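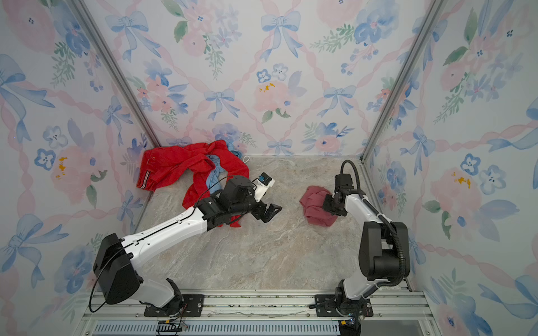 Laundry Corner, a small gallery
Posted 2020-02-04 in Home and Clothes

I keep a gallery page for every subject I write on, and this one is for clothes on the floor. The subject is not elegant, but I receive many letters on it. In my house the clothes go through three stages: dropped, found and folded. Most advice on the internet begins with the third stage. I prefer to begin earlier, when everything is still twisted and one piece hides inside another.

The wallpaper comes from Lambrakis, pattern name Waltside, with roses and blue bows. I looked at 21 samples before I chose it. My sister wanted plain gray, and I am glad that I did not listen, although I admit that a busy pattern makes a small space look smaller. The floor has a marble pattern in beige and gray. It is easy to wipe, but it shows every hair, so sweep before you put anything clean on it.

Now to the clothes. A pile of mixed pieces should be separated before you try to fold even one of them. Take hold of the piece that lies on top and lift it slowly. If something comes up together with it, put both down again and look for the place where they are caught. Very often it is a cord or a sleeve. Pulling harder only makes the knot smaller, and a thin cord can come out of its channel completely. To put it back you need a safety pin and a quiet evening.
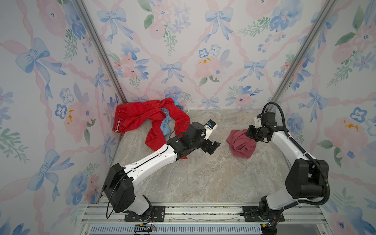 Red with a striped detail, and a light blue cloth tangled in the middle of it.

Bright red needs some care. I wash it alone the first two times, in cold water, and after that with dark colors only. Light blue is the color I worry about most, for it takes the red dye easily and turns to a sad kind of lilac. If your clothes wait in one heap before washing, it does no harm while they are dry. A damp towel in the same heap is another matter.

For stripes I have a small rule. I fold so that the stripe lies along the outside edge, and then I can find the right piece in the drawer without opening it. The drawer itself is a Trarau, 66 centimeters wide, and it holds the clothes of one person if they are folded in thirds and stand upright.

Ribbed knits are more difficult to store this way. They do not want to stand, and they roll at the hem as soon as you let them go.

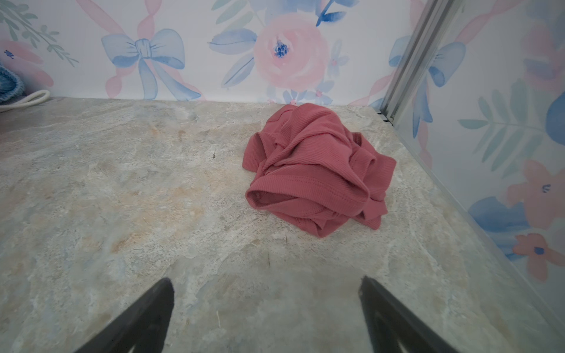 I lay such a piece flat, smooth it from the center to the sides with the open hand, and fold it only once in each direction. Do not hang it on a thin hanger, or the shoulders will grow two little points. If the ribs look tired after some months, a wash at low temperature and drying flat on a towel will bring them closer together again. I tried this last May with an old rose-colored top, and it is still in use.

The folding board I use is from Ceritz. It is good for shirts, but for soft knits my hands do better work. 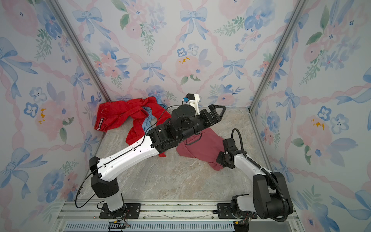
Should I sort by color or by type of cloth?
Sort by color first, then take the knits out of each group and wash them on the gentle program.

More galleries: Drawers and Shelves, The Ironing Table, Towels.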